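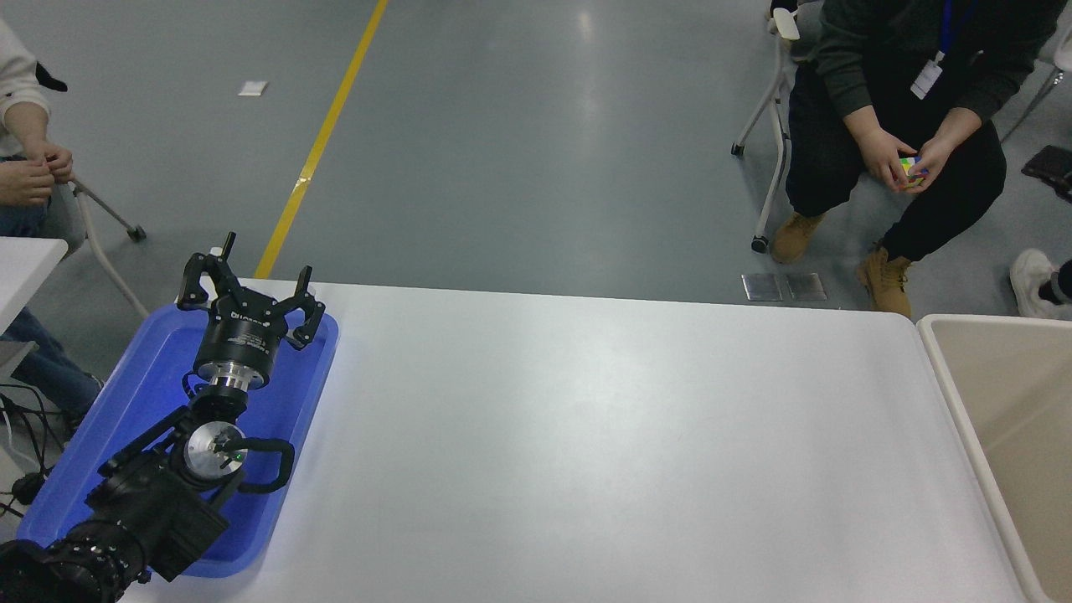 White table with the blue tray at the left end.

Zedach: old recipe cards, typed up

Zedach is a set of home recipe cards from in and near Aranda, typed up into one big table. I started it when I inherited a shoebox of cards, and then word got out and people kept handing me more shoeboxes. The full pile is over 3,000 cards. The current release has 2,397 of them, and I add more when I have a free evening.

I'm a hobbyist who likes cake and spreadsheets, so please set your expectations there. If you want tested recipes, buy a cookbook. If you want to know how people wrote "butter the size of an egg" and what they put in the margins, come on in!

What's in the download

cards.csv — one row per card, the main thing
spellings.csv — odd spellings and what I think they mean
unreadable.csv — the 63 cards I gave up on, with whatever words I could make out
notes.txt — my grumbling, more or less in order

Everything is UTF-8. Fractions are typed as 1/2 and 3/4, never as the tiny single characters, which broke my sorting twice before I banned them.

Columns in cards.csv

card_id: a number with a Z in front. Gaps are fine, they're duplicates I took out.
title: as written on the card. "Cake" is a very popular title.
body: the whole recipe, line breaks kept as a vertical bar.
kind: cake, cookie, bread, soup, meat, pickle, candy, drink or other. I picked these and I'm sure you would have picked different ones.
hand: pencil, pen, typed or mixed.
margin: anything scribbled outside the recipe proper. My favorite column by far. "Too dry." "Good for church." "NO."
stain: yes or no. A stain usually means somebody cooked it, or at least that's my theory.
sure: from 1 to 5, how sure I am that I read the card right. A 5 means I'd bet lunch on it. 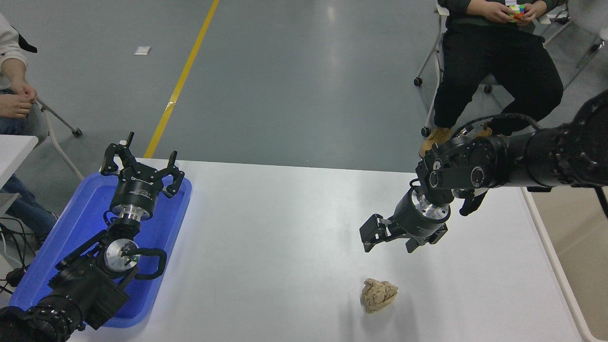
Yellow line on the concrete floor behind the table.

How I typed them

I type what the card says. If it says "bakeing powder" then the body says "bakeing powder," and the fix goes in spellings.csv. I was sloppy about this at first and had to redo all the January cards, so if you have a copy from before then, please throw it out and grab a new one.

Crossed-out words go in square brackets if I can read them. If I can't, you get [x]. Arrows were hard. A lot of cards have an arrow moving the vanilla up to where it should have gone in the first place, and I ended up typing the line where the arrow points and adding "moved" to the margin column. Not pretty, but it's the same everywhere.

For sorting and finding duplicates I use Mirent, a small script that compares bodies after stripping out spaces and case. It catches the copied-from-a-neighbor recipes really well and it misses the ones where somebody changed the sugar. I left those in on purpose because I think the sugar arguments are interesting. You can run it yourself from the scripts folder; point it at cards.csv and wait a minute or two.

Things to watch out for

There's a lot of cake. If you count kinds and announce that Aranda lived on cake, well, people write down what they can't remember, and nobody needs a card for fried eggs.

Oven heat is a mess. Some cards give degrees, some say "quick oven," and plenty say nothing at all. I haven't converted anything.

Names are gone. Lots of cards had a person's name on them ("so-and-so's rolls") and I swapped every one for NAME. If you spot one I missed, tell me and I'll fix it fast.

The canning and pickle cards are old and some of them are not safe by today's standards. Please don't can from this file. Read them, enjoy them, then look up a current method.

And dates: hardly any card has one, so there's no date column. I tried guessing from the card stock for a while and I was just making things up.
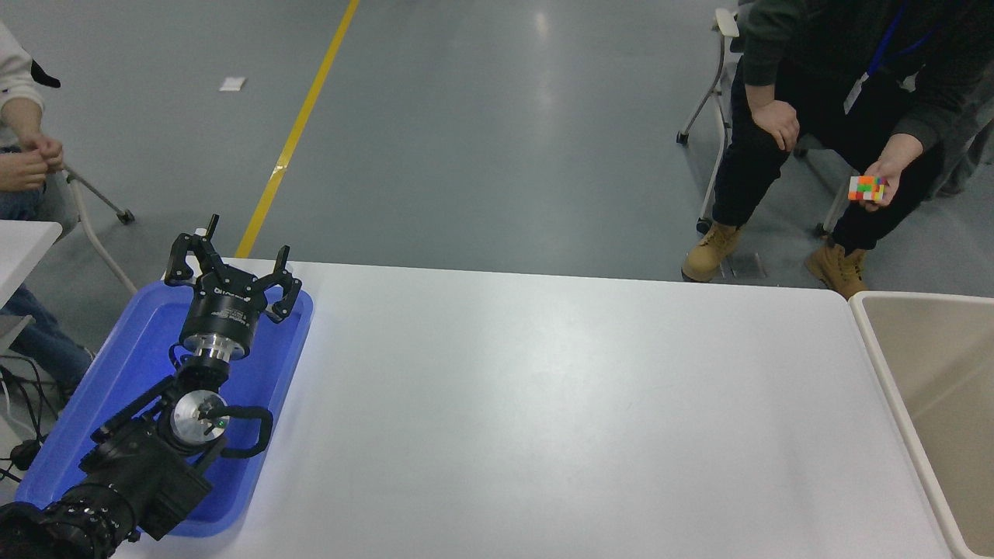 Blue tray and the rounded corner of the table.

What about Vultska?

Vultska was my first try at this, a folder of text files with no columns at all. It's still floating around and people still write to me about it. Every card in it is in Zedach now, with better spelling notes. The old numbers don't match the new ones — sorry — but searching on the title will usually get you there.

Using it

Free for anything, including cookbooks, school projects and silly word games. A mention of Zedach is nice and I'd love to see what you make. Somebody sent me a chart of margin comments by kind of dish and it made my whole week. (Candy gets the angriest ones.)

Fixes

Send the card_id, the column and what you think it should say. One fix per line is easiest for me.

Last changed 28th July: added a batch of bread cards, fixed "cardamon" in spellings.csv, took out a soup that was in there twice.

Still to do: the backs of cards. Quite a few have a second recipe on the back, and so far I've only typed the fronts.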